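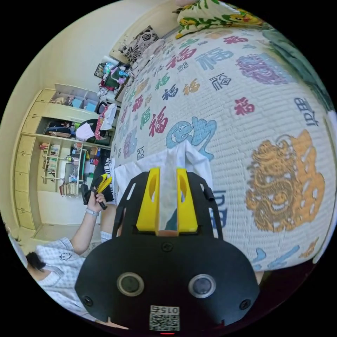
List archive > Ports and Patches

Subject: Re: Curkomar handheld version, save problem and the rest
From: Rawiri Treloar
Date: Jan 24, 2022

Fathima, all,

Quick one before work, sorry for the state of it. Quoting the bit I'm answering:

> Has anyone got past the Ruawai chapter on the handheld
> version of Curkomar? Mine hangs on the ferry crossing every
> time, black screen, music carries on. I'm on the second
> patch. I had 47 hours in and don't fancy starting again.
> Also is it me or is the text tiny? I can't read the
> merchant screens at all unless I dock it.
> Fathima Kodikara

Yes, got past it. Took me two goes. The hang is the autosave on the boat, it tries to write while the next area is loading and falls over. Turn autosave off BEFORE you talk to the ferryman (Options, then Game, then right down the bottom), save by hand on the jetty, cross, save by hand again the other side. Then put autosave back on or you'll forget like I did and lose an evening.

If your jetty save is already stuck, go back one slot. The game keeps 2 older ones but doesn't show them till you press the left shoulder button on the load screen. Daft place to put it.

Text size – no, not just you. There's a "large" setting but it only does the dialogue. Merchant screens, map labels, the crafting list, all still ant-sized. Tatance said on their forum a fix is coming in February, thuogh they said the same of the last patch so I wouldn't hold your breath.

Rest of it runs better than I expected. Climham market is still the worst spot, proper slideshow when it rains, but the caves and the whole coast road are smooth now. Loading into Climham from the title screen I timed at 47 seconds on the old patch and it's a good bit less since. Didn't write down the new one, sorry.
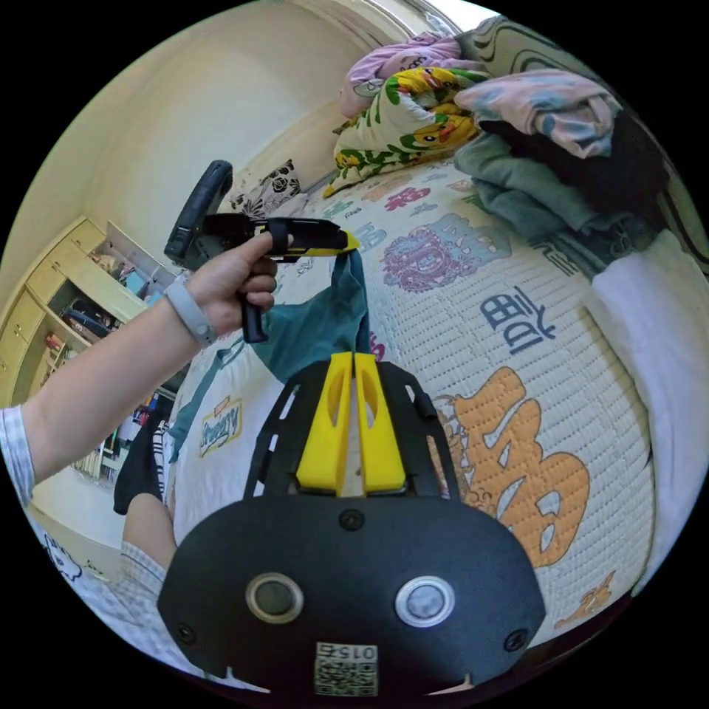
Side quests, for whoever asked last week

There are 112 if you count the two-part ones once. The ones that were broken at launch and now work for me:

The lighthouse keeper's letters. Will finish, but only if you read them in order.
Tin whistle. The boy turns up at night now like he's meant to.
Salt debt. Works, reward is still rubbish.

Still broken: the beekeeper. She walks into the wall of her own house and stays there. Reloading doesnt help. Sleeping at the inn does sometimes, so try that first.

Does anyone know if saves carry over from the PC version? I've a finished one sat there and would like to start the handheld with the second ending unlocked. Couldn't find an import option but the menus being what they are it could be anywhere.

Fathima, let me know if the jetty thing does it. If not tell me which slot you're on and whether you've got the dog with you – I left mine at the inn and I do wonder if that made a difference.

Got to run.

Rawiri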